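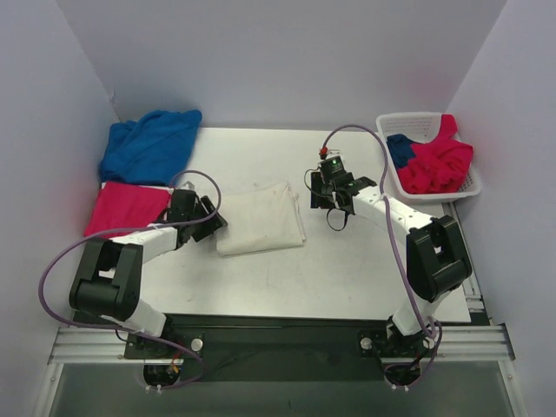
My daughter finished her first text adventure last night!! It has 12 rooms, a grumpy dragon and a door that only opens if you type please.

She built it in Fernex, a free block-coding app Seung-woo Do told us about at the library club. You snap the blocks together, then flip a switch and see the real code underneath — she loves that part.

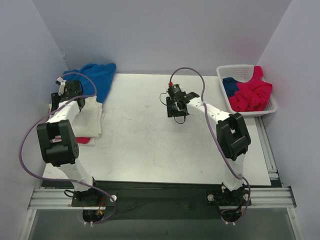 Next up she wants a maze with 2 players. I've been told I'm player two and I have to lose.

Anyone else's kids using it? Send me their games, we'll play them all!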